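Why Does Bread Become Hard?

You leave a slice of bread out of its bag. The next day it is hard like a small board. Where did the softness go?

Many children answer that the bread dried. This is partly true, but it is only one half of the story. To understand the other half, we must look inside the bread, at something called starch.

Flour is full of starch. It comes in tiny grains, too small for your eyes. In the hot oven the grains drink water and swell up, and this makes the bread soft. When the loaf cools down, the starch slowly starts to pull itself back in order, like children who go back to their places in a line. The line is stiff, so the bread is stiff too. Bakers say the bread goes stale.

A box or bin for food slows down the drying, but it can not stop the starch.
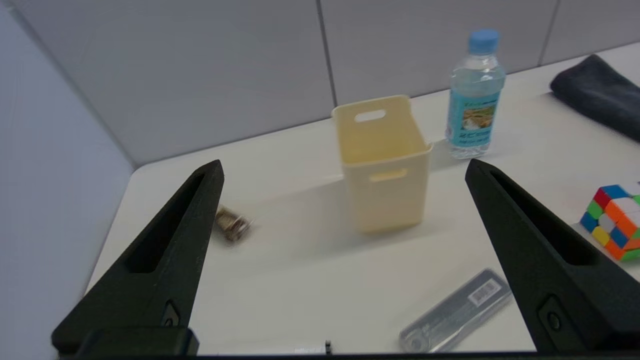 A plastic bin on a white table.

Now comes a surprise. Bread goes stale faster in the refrigerator than in the kitchen cupboard! The starch likes to make its lines when it is cool. In the freezer it is different — there the water is ice, and the starch almost can not move.

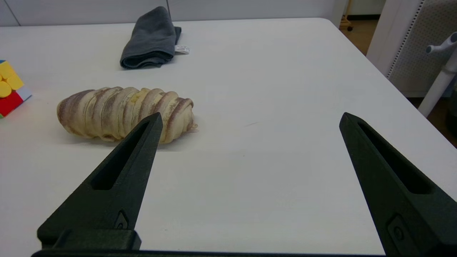

In the village of Lonura, the old bakery Sobczak sells yesterday's bread for a lower price, and people there make soup and dumplings from it. Stale bread is still good food. Only bread with mold must go in the trash, also when the mold is on one small corner.

Try it at home in April or any other month. You need 2 slices of the same loaf. Put one in a closed bag in the cupboard and one in a closed bag in the refrigerator. Wait 2 days, then press each slice with your finger. Which one is softer?

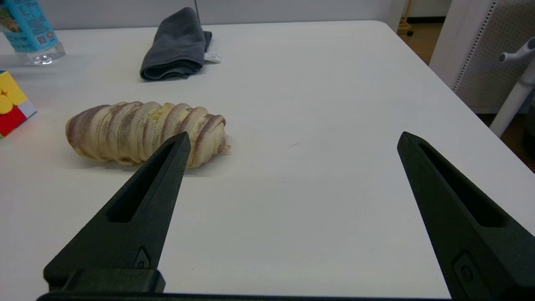
Baked things change after they leave the oven.

You can ask an adult to warm the harder slice in the toaster. The heat breaks the starch lines and the inside gets soft again for a short time, so eat it soon.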